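Filmkreis Hollside e. V.
Protokoll der Sitzung der Programmgruppe vom 30.03.2020

Sitzung per Telefonkonferenz
Leitung: Melati Kwok
Protokoll: Mi-kyung Yeo
Beginn verspätet, weil drei Teilnehmende zunächst in einer fremden Konferenz saßen und dort nach eigener Auskunft freundlich aufgenommen wurden.

TOP 1 Protokoll der letzten Sitzung
Genehmigt. Der Einwand, das Wort »lebhaft« beschreibe die Debatte über Untertitel unzureichend, wird zur Kenntnis genommen.

TOP 2 Dokumentarfilmreihe im April
Die Reihe entfällt im Kino. Der Eröffnungsfilm »Urquijo« (174 Minuten, ohne Pause, auf Wunsch der Regie) soll im Herbst laufen. M. Kwok hat mit dem Verleih Desov telefoniert. Man zeigt dort Verständnis, allerdings nicht bei der Leihgebühr. 80 Euro Bearbeitung werden trotzdem fällig. Wofür, konnte im Gespräch nicht geklärt werden — am Bearbeitungstempo liegt es nicht.
Beschluss: Verschiebung, Gebühr wird unter Protest bezahlt. Den Protest formuliert M. Yeo.

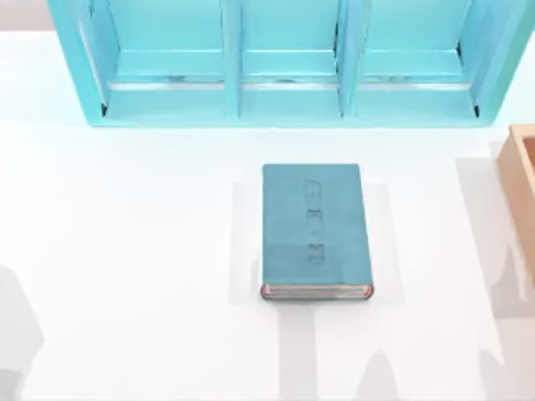
Zur Frage, ob bereits verkaufte Karten gültig bleiben: ja. Wer sein Geld zurückhaben möchte, bekommt es, muss sich aber per Mail melden. Die Anregung, an die Rückseite der Karte einen Spendenaufruf zu heften, kommt für verkaufte Karten etwas spät.

TOP 3 Kasse
Kontostand 642 Euro. Die Saalmiete im Rotham ist für April gestundet. Die Reparatur des Tonverstärkers wird zurückgestellt; er brummt ohnehin nur bei Stummfilmen störend.

TOP 4 Werkstattgespräch
Das Gespräch mit der Regisseurin soll als Tonaufnahme stattfinden. M. Kwok führt es und hat elf Fragen vorbereitet, von denen vier eher Stellungnahmen sind. Es wird um Kürzung gebeten. M. Kwok sagt eine Prüfung zu.
Beschluss: Gespräch höchstens eine Stunde, einstimmig bei einer Enthaltung (M. Kwok).

TOP 5 Verschiedenes
Der Schlüssel zum Vorführraum fehlt weiterhin. Alle haben ihn zuletzt bei jemand anderem gesehen.
Für den Rundbrief fehlt noch der Text zum Herbstprogramm. M. Yeo übernimmt, sobald es ein Herbstprogramm gibt.

Nächste Sitzung: Termin per Mail, wieder telefonisch. Die richtige Einwahlnummer steht dann im Betreff.

Für das Protokoll: Mi-kyung Yeo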